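# Getting a blood pressure check without going to the clinic

My family doctor's office in Nostmont stopped doing walk-in blood pressure checks in April.
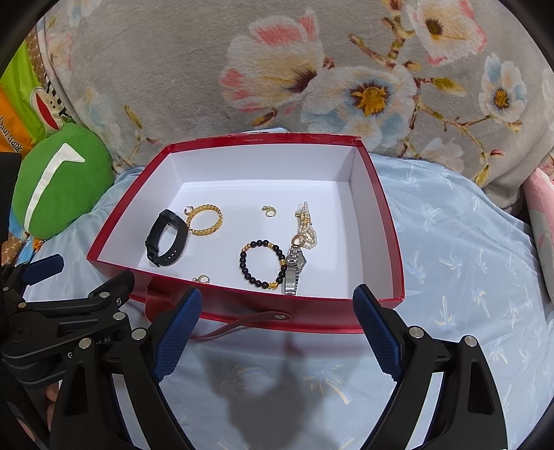

The notice on the door said to book an appointment or use a pharmacy. An appointment was 21 days off when I called, so I went to the pharmacy.

We have two within driving distance. Murnen Pharmacy is on the main street and has one of those chairs with a cuff you put your arm into. It was out of order the first time I went, with a note taped over the screen. The second time it worked, but a man was sitting in it eating a muffin, so I did my shopping and came back. The reading was higher than I expected. There is a sign beside the chair telling you to sit quietly for five minutes first. I hadn't done that.

The other pharmacy, Van Damme, is out by the grain elevator. They don't have a chair. A pharmacist takes you into the little room where they give the flu shots and does it by hand, then again with a machine, and writes both numbers on a card. It didn't cost anything. She asked whether I'd had coffee (yes, two cups) and whether I was on any cold medicine (no). The numbers were lower there, though still at the top of what she called the normal range. She told me to keep track for a couple of weeks and take the card to my doctor.

So I bought a home monitor. I didn't want the kind that talks to a phone. Mine has one button, and it keeps the last readings in memory, but I write them down anyway in the back of the calendar by the fridge. Mornings before breakfast and evenings before supper. My arm was on the border between the medium and large cuff, and the large one gave steadier results. If you're buying one, measure your upper arm before you leave the house.

The county health unit has also started a free check at the Nadero Centre, in the hallway outside the pool. Their newsletter says 3448 people were checked through the program last year, across all the sites. I haven't tried it yet. Parking is bad when swimming lessons are on, so mid-afternoon is probably the time to go.

My appointment is next week. I'm bringing the calendar page and the card from Van Damme, and I'll ask if the home monitor can be tested against theirs.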